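Slide 9 - teaching by hand, the bedroom job

Say hello to the back row. Water.

So at Kodance we had a plan: 110 demos of picking a pillow up off the floor. Someone drives the arms by remote, the robot watches itself being clever, everyone goes home by five. We threw out 17 of the first 50. Operator error, meaning me.

(pause for pity)

Next two together, don't talk over them.
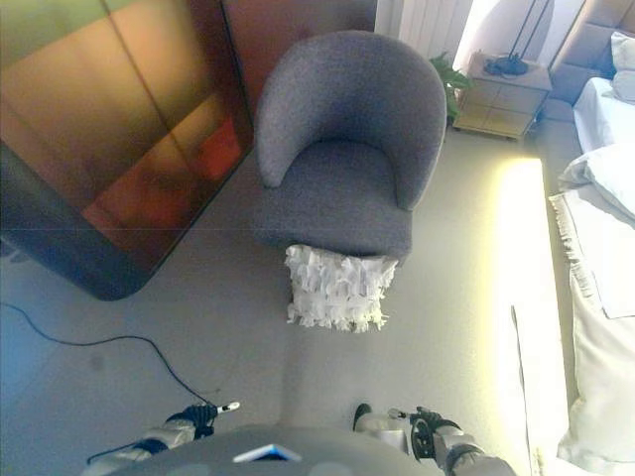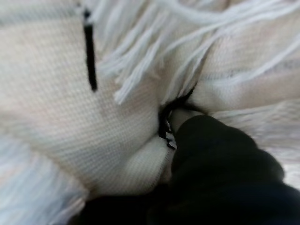 Head view, then wrist view. Fringe in both.

Point to make: from the head you plan the reach, from the wrist you find out what you've got hold of. Fringe is rotten stuff to teach on. Drive slow, close slow, and if you fumble, keep recording - the fumbles are worth having, or so I tell my boss.

Melstead people will ask about guiding the arms by hand instead. Yes, we tried it. My back has opinions.

If short on time skip to the Ukico slide. The full set is due in May.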